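Skorance Dream Journal Collection: README

Maintainer: Coralie Tipoki
Current version: 2

What this is

Skorance is a set of 1,258 written dream reports from 200 people who kept a bedside journal for 12 weeks. Each report is the dreamer's own text, typed from the notebook page or sent in through the Plitau form. The collection was put together for people who study dream symbols, run dream circles, or want plain text to practice coding on.

We take no position on what dreams mean. Some contributors believe their dreams pointed to later events, and where they wrote that down we kept it, in a separate field.

Files

reports.csv: one row per dream
journals.csv: one row per contributor
symbols.txt: the word list used for tagging
later_notes.csv: anything a contributor added after the first entry

Fields in reports.csv

report_id: text, unique
journal_id: matches journals.csv
night: number of the night, counted from the start of that person's journal
wake_time: as written, so "6:40" and "before the alarm" both occur
body: the dream itself
tags: words from symbols.txt, separated by semicolons
lang: original language of the entry

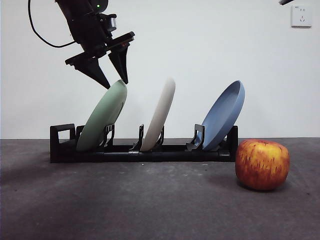
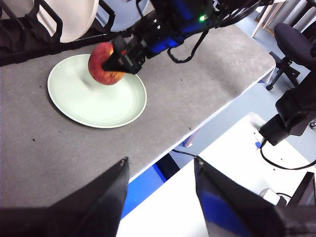

Green plate and robot arm; the apple is in both pictures.

How the reports were collected

Contributors joined through two dream circles, Inetti and Çınar. They were asked to write on waking, before talking to anyone, and to leave spelling alone. Entries from the Çınar circle were mostly in Turkish and were translated by a member of the circle. The original text is in the body field, and the translation is in body_en.

Tagging

Two readers tagged every report separately and then met to settle differences. A tag means the thing is named in the dream. "Water" is used for a river, a bath or a flood, but a report that only says "I was drowning in work" does not get it. Feelings are not tagged in this version.

Known problems

Nearly all contributors had kept a journal before, so recall is probably better than in the general public.
Nights with no dream were recorded by the Inetti circle only. Do not compare recall rates between circles.
Some later notes were written months after the dream. The delay field is blank where the contributor did not say.
The tag "house" was split into "house" and "childhood home" partway through. Early reports were rechecked, but a few may have been missed.

Privacy

Names of people and small towns were replaced with a letter in brackets. Contributors could withdraw single reports at any time up to the December release, and the gaps in the report_id sequence come from that. Please do not try to work out who wrote an entry.

Use

Free for study and teaching. If you quote a dream in print, give the report_id and name the collection. Send corrections to Coralie Tipoki with the report_id in the subject line.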